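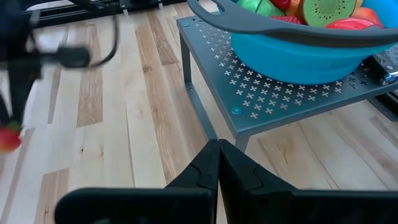 Your questions about teaching by hand

I've been driving a two-armed robot by remote control since October, mostly putting toy food into a colander, and I get asked the same things over and over. So I've put my answers in one place (mine only, other people at Sketbridge will tell you different!).

Do I need to know how to code?
Nope. I can't. You move the controls, the arms copy you, and the whole go gets saved. If you can butter toast without tearing it you'll pick it up fine.

How long before I'm any good?
My first 500 goes were rubbish, all wobble and dropped strawberries. By 3,000 I'd stopped thinking about my hands at all, which is a lovely feeling and I do recommend it.

Does it matter where the fruit starts?
Loads! If the oranges always sit in the same corner, the robot learns the corner and never really learns the orange. I scatter everything before each go and leave the stand where it is, with the colander on top. Some people like to shift the stand as well. Ask whoever's running your project before you do, please.

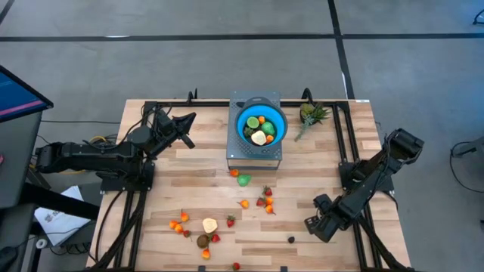

Treasa Moynihan wrote in to say she'd scrap any go with a fumble in it, full stop, as the robot will only copy the fumble. Fair point, and I used to do the same. These days I keep a fumble if I picked the thing up again neatly, because I want the robot to see how you get out of a mess. If I've just flapped about, in the bin it goes.

One arm or both?
Use whichever is nearer. Try not to reach across yourself, the arms get in each other's way and it's a pain to untangle.

Should I go fast?
Go steady. I try to keep the same pace from start to finish, and I don't hover while I make my mind up (terrible habit, took me ages to lose).

How long is a shift?
I do 4 hours with plenty of breaks. My shoulders complain if I do more than that.

Last updated Feb 22, 2024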